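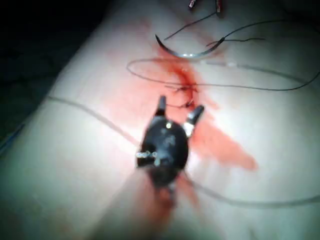
Beginners should spend their first hours on a pad that bleeds, Shakuntala Negi told the skills meeting at Nustmont in July, arguing that a clean pad teaches hand position and little else. Her view has now been adopted. The Nustmont training center will use simulated blood in all of its basic suturing sessions, starting with the next intake.

Until now the red fluid was kept for the advanced course. Beginners closed dry incisions on plain skin-like pads and met a stained field only in their second term.

The change follows a review of 2,665 practice closures logged at the center. Reviewers found that trainees who had worked only on dry pads slowed down when fluid covered the wound line. The most common faults were uneven spacing between stitches and thread tails cut to different lengths. Both are harder to spot once the stain has spread past the incision.

Under the new plan, each trainee will complete 10 closures with a curved needle and dark thread. The first 2 are done dry. Fluid is added for the rest, along the line of the cut, and is left in place until the last knot is tied. Wiping the pad between stitches will be allowed, but the time spent on it counts.

Gaurav Solanki, who runs the course, said the fluid does mark the pads. "The stain goes well beyond the cut, and it doesn't all come out," he said. Marked pads will stay in use for knot practice until the surface tears.

The center has ordered 69 replacement pads from Grumport, its present supplier. Needles and thread are unchanged.

Kiran Agarwal asked whether the fluid would be thinned for the first sessions. It will not -- the mix is the same one used in the advanced course.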